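Home | Builds | Guides | Parts Swap | Forum

Husunham Hand Gripper: Set-Up Guide
Section 4. Fitting the fingers and practicing on the hanger rail
12 comments | 31 shares

By now you should have a finished handle and a camera that records. This is my favorite part of the whole build, the bit where a pile of printed parts starts picking things up!

Before you start
You need both fingers, both soft pads, the two mounting blocks, the marker sheet from the Ramstead parts bag, and a small hex key. Leave the camera plugged in.

4.1 Fit the fingers
1. Lay the two mounting blocks on the bench with the screw heads facing up.
2. Slide a finger into each block, ribbed edge facing inward. The left and right parts are mirror images, so if the ribs face out, swap them.
3. Start every screw by hand before tightening any of them.
4. Press a soft pad in behind each finger until it seats.
5. Squeeze the trigger slowly. The tips should meet evenly.

CAUTION: Keep your free hand clear of the tips while you test the trigger. The spring is stronger than it looks, and Josué Bezerra has the pinched thumb to prove it.

4.2 Stick on the markers
1. Cut out the two square markers and leave the white border on. The software needs it.
2. Put one on the top face of each block, square to the edges.
3. Start the preview and open and close the fingers. Both markers must stay in view the whole way.

NOTE: Set the preview to 60 frames per second. If a marker flickers, wipe the lens first, then check for glare from the ceiling lights.

4.3 Set up the rail
1. Clamp the rail so it can't roll. Ours at the Zaria workshop has a curve in it, and I love it for practice, as every hanger sits at a slightly different angle.
2. Clip dark fabric behind the rail with binder clips. White hangers stand out beautifully against black.
3. Put on two plastic hangers with a good gap between them.
4. Route loose cables well away from where your hand will travel.

4.4 First pick
1. Open the fingers and come up from below the rail.
2. Stop short of the hanger and line up the gap.
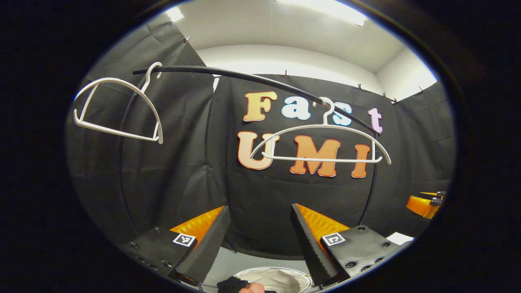

Page last changed: Jul 5, 2024

3. Move in, close gently, and lift until the hook clears the rail.
4. Hold still for 3 seconds, then hang it back up.
5. Repeat with the other hanger, coming in at its own angle.

NOTE: Wrinkles in the fabric are fine. Dimas Govindasamy ironed his and got the same tracking as the rest of us.

CAUTION: Don't yank if a hook catches. Open the fingers, back off and start the move again.

Save your takes in the Sumampouw folder and go on to Section 5, Checking your recordings. Have fun with it!

< Previous: Camera | Contents | Next: Recordings >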